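Parallel jaw or three-finger adaptive for mixed tabletop stuff? (simulated first, real arm later)

Posted in Grippers and End Effectors
222 views

Anahera Fairweather

Hi all! I've been lurking for ages and finally have something to ask. I'm setting up a tabletop clearing task in simulation - the arm picks up whatever is lying on the table and puts it in a bowl. The objects are a deliberately mixed bag: flat things, skinny things, things with rims, one plant (don't ask it to hold still). I'm using a Franka arm model for all of it, and I've been swapping end effectors on the wrist to see what changes.

So far I've tried the basic two-finger parallel gripper that everyone starts with, and a three-finger adaptive one, the Zirkby, using a model I found in a shared folder. I ran 30 attempts with each on the same set of objects. The Zirkby is so much fun to watch! It wraps around bowls and pots beautifully. But on flat objects the fingers curl in too early and it just shoves the thing along the table. The parallel gripper is the other way around, great on anything with two decent sides and clumsy on wide round stuff.

What I can't work out:

Is it worth sticking with the Zirkby and tuning the finger closing, or should I go with parallel jaws and put the effort into choosing better grasps?

Also, does the choice of controller matter much at this stage? I'm on plain position control. A friend swears by impedance control even in sim, but I haven't touched it.

I'd like to be on a real arm by November, so I don't want to spend two months on a gripper I'll regret. Thanks in advance, this forum has already saved me more evenings than I can count :)

lollar_bench

parallel. always parallel. the three finger ones look cool but you will be debugging contacts forever. also check your friction values, the defaults in most shared models are way off

Kane Hollis

Oh, I love this question, I went through the same thing last year and had a great time doing it. Long answer, sorry.

First, I wouldn't write off the Zirkby just yet. The shoving you describe may come from the model. Adaptive fingers have linked joints, and whoever converts the model has to decide how stiff those links are. Mine were far too soft, so the fingertips folded in as soon as they brushed the table. Try raising the stiffness on the outer joints, and start the close from a bit higher up. I went from hopeless to decent on flat objects in one afternoon. Decent, mind you. A thin pen flat on a table is still miserable with it.

That said, if I had your deadline I'd start with parallel jaws. With two fingers there's one number to command (the opening) and you can look at a failed grasp and see why it failed. With three fingers I was often just guessing. You can bring the Zirkby back once everything else works - the arm side doesn't change much.

On choosing grasps: long objects are where I'd put your time. I had the arm grabbing them in the middle because that felt natural, and then the lower end kept catching on the rim of the bowl on the way in. Now I take them near the upper end and let the rest hang down at a slant, so the low end gets over the bowl first. It does mean the object can swing more, so slow down the last stretch of the move. One of my test setups, with the long gray piece over the orange bowl:

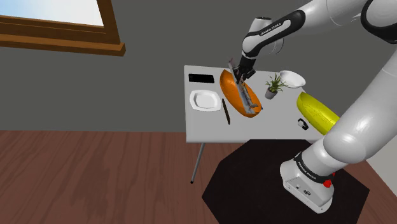

Sim run on the Franka, gripping near the top of the object with the lower end over the bowl.

Long bowls set at an angle on the table are nice for this, by the way, as you get to practice lining up the object with the opening. I keep a smartphone-shaped slab, a pen, and a watch on the table too. The pen is my favorite test of all. If a gripper can get that pen, I trust it with most other things. And leave some clutter near the target! My success numbers looked terrific until I stopped clearing the table between tests.

Controllers: position control is fine for getting started, and you'll learn plenty. But your friend has a point. Once a finger touches the table under position control, the arm keeps pushing to reach its target, and in sim you may only notice as a jitter. On hardware it's a safety stop, or worse. I switched to impedance control with fairly low stiffness in the vertical direction and higher stiffness sideways, and table contact stopped being scary. Took me 14 tries to find gains I liked, so budget a weekend.

Last thing, log the gripper width at the end of every close. If it reads fully shut you missed, and you'll know without watching a single replay.

Anahera Fairweather

Kane, this is wonderful, thank you! I'd been grabbing everything in the middle too. I raised the outer joint stiffness like you said and the curling is much better already. Going with parallel for now and keeping the Zirkby for a rainy day. Will try the impedance gains next.

escobedo_r

Adding one thing for people who find this later. Whatever gripper you pick, measure the real finger pads before you trust the sim. Ours had rubber pads that took up enough of the opening that one of our bowls no longer fit between the fingers. We ran around 20 grasps before we got the ruler out.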